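**Looking after the big table**

Many thanks to everyone who wrote in after our last issue -- more than 50 of you, and nearly all with something to say about table care! Régis Maillard has gone through every note, and he asks me to pass on his favorite tips before the Gandari open house.

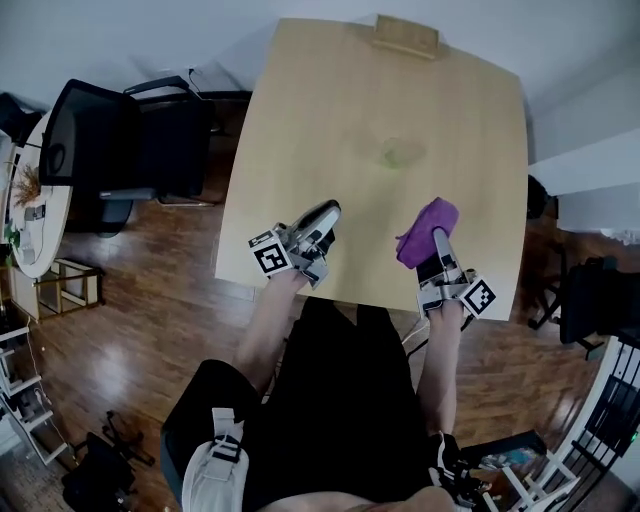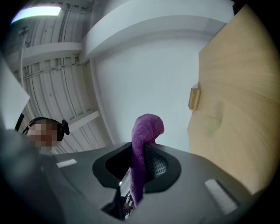 Régis swears by a plain cloth, a little lukewarm water and no polish at all, going gently with the grain and drying as you go. The purple microfiber is the kind he likes best for pale wood like ours, and a faint round mark in the middle of a tabletop is worth a second pass before you reach for anything stronger. Spare cloths are in the Clekow cupboard, second shelf -- please do help yourselves.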